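Raquel Valente
Thread, 9 posts. Reading time: 2 min
Print | E-mail this thread

1/ Since May I work with the hand-held grippers at Skavbridge. Before that I was five years on the packing line for kitchen goods. Some old colleagues asked me what my day is like now, so I write it down.

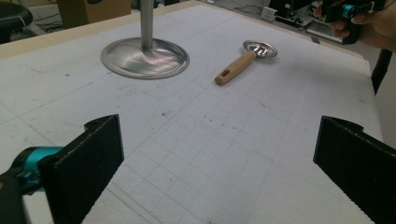

2/ WHAT WE DO
We pick up kitchen tools with the grippers, one in each hand, and put them where they belong. The strainer with the wooden handle is my least favorite. The head is small and the handle wants to turn in the fingers.

3/ WHY
The recordings go to the team that teaches the new arms for the packing line. The arms are called Jondik. They learn from how we move, so if I am in a hurry, the arm also learns to hurry. My supervisor told me this in the first week and I think of it often.

4/ THE NUMBERS
A full shift is nearly 500 recordings. On the line I never knew how many pieces passed through my hands. Now there is a counter, and I must say I look at it too much.

5/ THE BODY
My back is better. My thumbs are worse. We asked for a longer break and we got it: 40 minutes in the middle of the shift, and we change tables after it.

6/ THE PEOPLE
On the line we were talking all day. At the tables it is more quiet, you have to concentrate. I miss the talking. Two of us from the old line eat together, and then we talk for everybody.

7/ THE QUESTION EVERYBODY ASKS ME
Am I teaching the machine to take my job? The packing job, yes, I believe partly. The company says people from the line will move to checking and to repairs. For Barros, our other site, the list of new places is on the wall already. For us not yet. I asked again this morning.

8/ What I would like: that the training for repairs starts before the arms come, and that it is in paid hours. I wrote this on the form. If you work at Skavbridge, please write it also, the forms are by the time clock.

9/ Tomorrow is ladles. They are easier for me, the handle is long and you can take it from the side.

December 17, 2024

Contact | © Raquel Valente | Back to top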